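Surkine Gets a Part

Ebere Wike had been famous for 20 years and interesting for 2 of them, and his publicist, Anathi Buthelezi, had the unpleasant job of knowing which 2.

"They want you for Undari," she said. "It's prestige. Eight episodes, everybody whispers."

"Who am I?"

"The father."

He put down his fork. Last February he had been the boyfriend.

"Whose father?"

"The boyfriend's."

They were at Vikuvell, where a plate of beets cost more than his first car and the waiters pretended not to know him. One of them pretended so well that Ebere had to order by pointing.

"Do I at least get a death?"

"Offscreen. Someone gets a phone call and looks at a lake."

"A long look?"

"I can ask for a long look."

He considered it. There had been 300 people at the premiere of Surkine, and most had clapped at the right time. A critic had called his jawline "a reliable colleague." He had the clipping in a drawer and took it out more than he would ever tell Anathi, who had mailed it to him.

"Tell them I'll read the script," he said.

"There isn't one for the father. You'd get the phone call page."

"I'm not on the phone call page."

"You're mentioned. Twice, if they keep the joke."

The check came. The waiter asked Anathi for her autograph, having mistaken her for somebody, and she signed it without looking up.

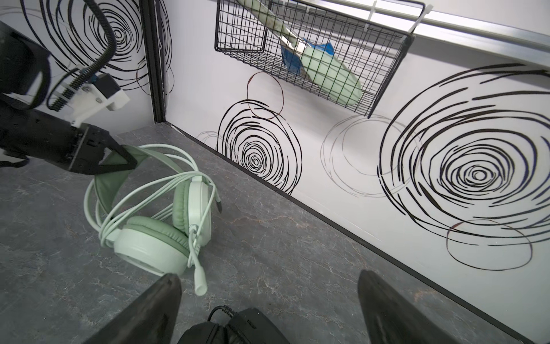

Ebere left the tip. He made it a large one, so the man would have to wonder who he was.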